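Chapter 2
Small Bedrooms and Open Storage

What this chapter covers
Measuring a small bedroom
Open shelves compared with closed storage
Baskets and other loose containers
Planning a put-away routine
Key terms: cubby, footprint, clear floor, home position, drop point

In Chapter 1 you drew a floor plan of a kitchen and marked the places where people stand while they work. A bedroom is planned the same way, but the work is different. Most of it is sleeping, dressing, and putting things away. The first two are easy to plan for. Putting things away takes up most of this chapter, because it happens in short bursts, often at the end of the day, and is usually done by someone who wants to be finished.

Start with the bed. It has the largest footprint of any piece in the room, and it decides where everything else can go. Once the bed is drawn, shade the floor that is left over. This is the clear floor. A person needs enough of it to walk from the door to the bed, to bend down, and to turn around with something in their hands. Students often forget the last one. A path that is wide enough for walking may be too narrow for carrying.

Next, choose the storage. A dresser needs room in front for the drawers to slide out, and a closet with hinged doors needs room for the doors to swing. An open shelving unit needs neither. It can stand against a wall across from a bed and still leave the floor between them free. The cost is that whatever goes on the shelves can be seen from the bed, and dust settles on it.

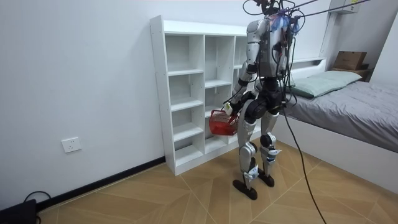

A cubby bookcase divides its height into compartments, and each compartment can be given one kind of item. Books and folded clothes hold their own shape and can go straight onto the shelf. Socks, chargers, hair ties, and small toys do not, and they need a container. Wire baskets let you see what is inside, but thin items can slip through the mesh. Fabric bins hide their contents and need a label. A raised handle makes a basket easier to carry, but it also adds height, so measure to the top of the handle before deciding which compartment it will go in.

The place where an item belongs is called its home position. The place where it tends to land is called its drop point. In a well-planned room the two are close together. If clean socks always end up on the bed, put the sock basket in the compartment nearest the bed. Lower compartments suit heavy things and things used by children. Keep the top for items that come down only a few times a year.

The Tullcombe apartment, which we will use in the exercises, has a bedroom with one shelving unit and no closet. Its tenant, Chae-won Ban, kept a list in June of everything she picked up off the floor. The list ran to 21 items, and most had no home position at all. Section 2.1 begins with her list and shows how to sort it by size, weight, and how often each thing is used.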